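Gripper notes, part 2: wrist camera vs. fixed cameras

4 January 2022

Last post covered the controller settings for the simulated Franka arm. Since then I have left the gains alone and spent the time on the two-finger gripper and on which camera the policy gets to look through. The project is still called Fokovden, mostly because renaming the repository breaks the asset paths.

The baseline is one fixed camera, with the arm and the counter both in view. I ran 200 episodes with it before changing anything. 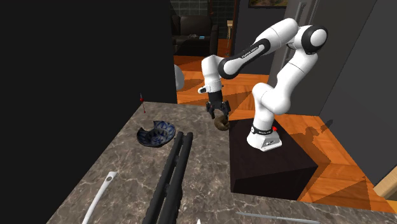 Contact is the part of grasping that a fixed camera handles worst. The fingers are dark and thin at this distance, and once they close on something small the image holds very little information about how well it is seated. The bread-roll-sized object in the gripper covers few pixels, and the marble under it has enough veining in gray and tan to confuse a small encoder. Ngaio Lockyer suggested swapping the counter texture for flat gray as a control. I did, and the grasp error dropped, but I put the marble back. A policy that needs a flat gray counter is no use to me.

The wrist view was the next step. It runs at the same resolution as the fixed one and sits on the hand, so the fingers stay in the same place in every image. Only the background moves. I expected training to be faster and it was, by 31 percent in wall time to the same loss.

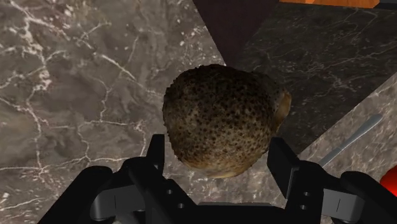 What it loses is context. During the approach the hand can be pointed at bare counter for 20 steps or more, and the policy drifts. Ayanda Shabalala had the same trouble on Orley with a different arm and fixed it by feeding both views in. I copied that setup, with separate encoders and a late merge. Memory use went up and I had to cut the batch size.

I also tried 3 finger friction values. The lowest one dropped objects during the lift, and the other two were too close to separate. I am keeping the middle one.
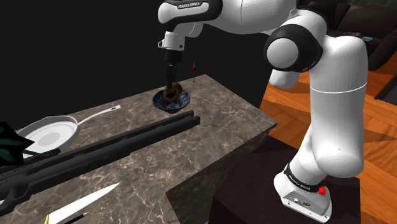
Do both cameras need to run at the full control rate?
Only the wrist one does. I update the fixed view every fourth step and the results match within noise.

Remaining items: depth on the wrist camera, and a longer run with randomized lighting. The config files are in the Fokovden repository under cameras. The two-view config needs the newer loader, so pull before running it.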